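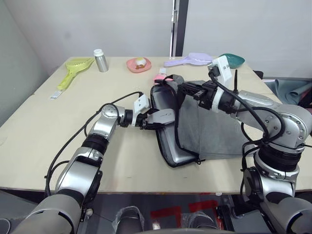
Nestell Fabrics Opens Sign-Up for Birkley Sampler Quilt-Along

Sixteen-block pattern by Danylo Symonenko will be released in parts starting in February

Nestell Fabrics will run its first online quilt-along this winter, built on a new sampler pattern by quilt designer Danylo Symonenko. The pattern is called Birkley. It has 16 blocks, released two at a time over eight weeks, followed by a final installment on sashing, borders and binding.

Sign-up is open now on the Nestell website and at the shop counter. There is no charge to take part. Quilters who register get each set of block instructions by email at 9 a.m. on release day, and the files stay available for download until the end of the quilt-along.

Birkley is a throw-size quilt set four blocks across and four down. Every block is pieced by machine. There is no applique, no paper piecing and no templates to trace. The first six blocks use only squares, rectangles and half-square triangles. Flying geese come in at block seven, and the last two blocks have partial seams, with a step-by-step photo guide for anyone who has not sewn one before.

"I wanted people to be able to start it with what they already know how to do," said Symonenko. "If you can sew a straight quarter-inch seam, you can make the first block tonight. By the time you get to the partial seams you will have made fourteen other blocks and it won't look so bad."

Symonenko made his first quilt from his grandmother's leftover shirting and has been teaching beginner piecing at Nestell for six years. Birkley is his third pattern for the shop, after Murthy, a two-color star quilt, and a table runner that went out as a class handout. He drew the first version of Birkley as a scrap quilt and later reworked the yardage so it could also be sold as a kit.

Kits and fabric

Nestell has put together 145 kits for the quilt-along. Each one has all the fabric for the quilt top and binding, cut from the Zever collection of small-scale prints and solids. Backing and batting are sold separately. The kit comes in two colorways, one in blues and grays with a cream background and one in rust, gold and brown. When the kits are gone they will not be restocked, but Zever yardage will stay on the shelf while supplies last.

Quilters using their own fabric can download the yardage chart before the first release. Symonenko suggests pulling at least five prints and keeping the background the same all the way through — the sashing is cut from it, and a change halfway would show. The chart also has a line for each block, so people working from scraps can plan one block at a time.

The fabric is all 100 percent cotton. Prewashing is up to the maker. The cutting instructions leave a little extra on the half-square triangles for trimming.

Help along the way

Symonenko will hold an open sewing evening at the shop every other week during the quilt-along, from 6 p.m. to 8:30 p.m. The classroom seats 16, and places can be reserved by phone. Bring your own machine, power cord and rotary cutter. Cutting mats and irons are provided.

Quilters outside the area can post questions and block photos on the shop's quilt-along page. He will answer there between releases.

A finished Birkley top in the blue colorway is hanging in the front of the store, and the rust version will join it once the quilting is done. Finished quilts from participants will be shown in the shop in late spring. Details on how to drop off or mail a quilt for the display will go out with the final installment.

About Nestell Fabrics

Nestell Fabrics has sold quilting cotton, thread and notions for 37 years. The shop also offers classes, machine servicing and longarm quilting by appointment.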